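The play kitchen table – bits and pieces

Quick page, as promised. Sorting out the play kitchen stuff in February and figured it should all be somewhere people can look at it before it gets shared out again. Rosário Valente wanted to know what we had, Giorgia Mancuso wanted to know what we had that was PINK. So.

Everything goes on the white table. No backdrop, no styling, just put down where there was room. Started at Pedent with two crates and then a third one came over from Fitzsimmons, mostly plates and fruit. More than 100 pieces all told if you count every last grape, and most of them are not on this page. Will add the rest when I get an hour.

Click through or scroll, wichever. Captions are short, I was eating lunch.

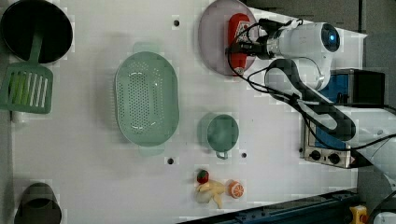
Red bottle on the pink plate, frying pan up in the corner with the green slotted spatula.
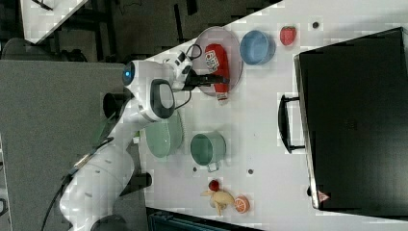 Ketchup again, pink plate again. Light blue bowl, green pot, strawberry, and down at the bottom the banana and the orange slice – Giorgia's favorites.

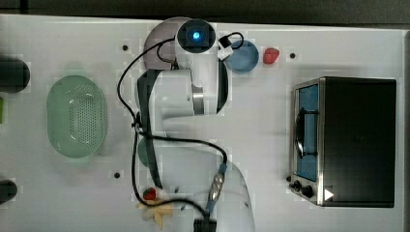 Toaster oven on the right, light green colander on the left. Two strawberries in this one, one of them on top of the yellow star.

What goes where

Plates and bowls – to Arturo Dal Bello, shelf by the window. Please stack by size and not by color, we tried color and it fell over.

Fruit – small tub with the lid. Elisa Benedetti has the tub. Banana too, even though it's a tight fit.

Pots, pans, colander – big crate, bottom first. Handles facing the same way or the lid wont close.

Spatulas and spoons – no home yet. Ideas welcome. Currently in a shoe box.

Toaster oven – stays at Pedent, too heavy to keep carrying up and down.

Still looking for

Lid for the green pot. Anything bread shaped. A second pan, any size. The Nudell tea set, last seen before the move, 6 cups and I'd settle for 3.

If you've got any of it at home just drop it off after 4 in the afternoon, side door. Eskil Eklund is usually in. Please put your name on the bag, last time we ended up with a very nice wisk and no clue who to thank.

More pictures to come – the pretend groceries are next, then cutlery if I can face it.

Last updated: February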